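7/23/19

I slept badly and woke before the alarm, so I have time to write in the morning for once, and I will continue in the evening if my eyes are still open.

Yesterday I finally received the answer from the evening school in Brarkport. They accept me in the bookkeeping course, and it begins in August. I read the letter three times in the hallway, with my shoes still on. I had been preparing myself for a refusal, because my school papers from home are translated by two different people and they do not agree on the name of my diploma. But the school only wants me to sit a short test in arithmetic and one in written English. The arithmetic does not worry me. The written English worries me enough for both.

This is one reason I keep this diary in English. Tharushi Kumarasinghe told me to do it when we were still sharing the apartment on the hill. She said I speak well but write like somebody who walks on ice. I was a little offended then. When I look at the first pages from that winter, I see she was right. Every sentence is short and stands alone, and I used the word "nice" for the soup, for the weather, and for a funeral.

The fee is 171 dollars if I pay at once, and more if I pay by the month. I have counted what is in the envelope and I can pay at once, but then the trip to Brallach must wait. I have promised my aunt to come before the autumn. She is not angry when I do not come, she is only silent on the telephone for a moment and then asks if I am eating. I would prefer that she were angry. I will call her tomorrow and tell her about the course first, and about the trip second.

Evening.

It was very warm all day. In the shop the fan turned but it only moved the warm air from one corner to another. Mr. Haque's delivery came late again (I mean the company Haque, but we all say "Mr. Haque" as if he were one tired man with a truck). Two boxes of envelopes were crushed at the corners. I wrote it on the receipt in my best letters and the driver signed without reading it. Afterward I wondered if I had spelled "crushed" correctly, and I had.

At lunch I sat on the back steps and practiced with the old book from the library. There is a chapter on double entry that I find almost beautiful. Each amount must appear in two places, and if it is missing in one of them, the page itself complains to you. My grandfather kept the accounts for the fishing cooperative in a green notebook, and I remember that he drew the line under the total with the edge of a playing card. I did not understand at that time what he was doing. I thought he was drawing, and I asked him for colors.

I made 10 exercises and had errors in two. Both errors were of the same kind: I placed the money we owe on the side of the money we own. My mother would say that I do this in life also.

After work I went to the post office to send the form. There was a long line, and before me a woman with a parcel that was tied with so much string that the clerk could not find a flat place for the label. They were both very patient. I noticed that I was listening to how the clerk spoke, especially the small words. "If you could just turn it over for me." Why "just"? Why "for me"? In my language we would say "turn it over," and it would not be rude. I have lived here for years and I still cannot use "just" without thinking. When I think about it, I put it in the wrong place, and when I do not think, I forget it.

The form is sent. I kept the little paper from the clerk and put it in the front of this notebook, behind the cover.

From the post office I walked home the long way, along the canal. The water is low and smells of iron. Two boys were fishing, or they were holding rods and talking. At the house with the blue gate they have cut the hedge at last, and one can see now that there is a bench behind it. All this time I believed there was a wall.

For dinner I had rice with beans and the last of the pickled lime that Tharushi brought me in the spring. I must ask her for the recipe again. She gave it to me once by telephone, but she measures everything with her hand, and my hand is bigger than hers. The first jar I made was so salty that I could not eat it even with plain rice.

She called at eight, as it happened, while I was washing the plate. She is well. Her new job is hard but she likes the people. I told her about the letter and she screamed so loud that I held the telephone away from my ear. Then she asked what I will do when the course is over, and I had no answer. I said that I would maybe look for a place in an office, or stay in the shop and do the books there, if the owner allows it. She said "maybe" is a word I use too much. I said "perhaps," and she laughed.
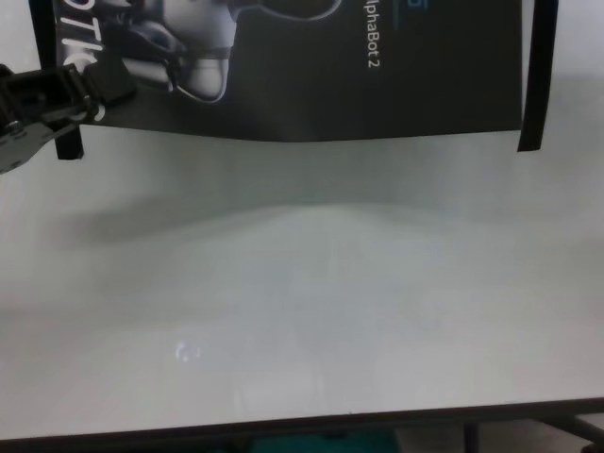
After the call I tried to write the short text that the school asks for, "Why I wish to study." It should be half a page. I wrote one page and crossed out most of it. The first version was too sad and the second sounded like an advertisement for soap. Now I have six lines that are true. I wrote that I like when things are in order, that my grandfather did this work, and that I want to read a contract without asking somebody for help. I will look at it again in the morning, when I am more strict.

The dictionary is falling apart at the letter M. I repaired it with tape from the drawer, but the tape is the wrong sort and it shines so much under the lamp that I must tilt the page to read it. There was a better dictionary in the window of Vornine, with a hard cover. I will not go inside to ask the price before the course is paid.

Words from today that I want to keep: "ledger," "overdue," "petty cash." I asked the owner why it is called petty, and he did not know. The dictionary says it comes from "petit," small. So it is only small cash, and I had imagined that the money was jealous of something.

It is still warm. I have opened both windows and somebody across the yard is playing the radio, a slow song with a lot of violin. I should iron the gray blouse for tomorrow but it is too hot to stand beside an iron, so I will wear the brown one, which has a loose button. I will sew the button now and then sleep.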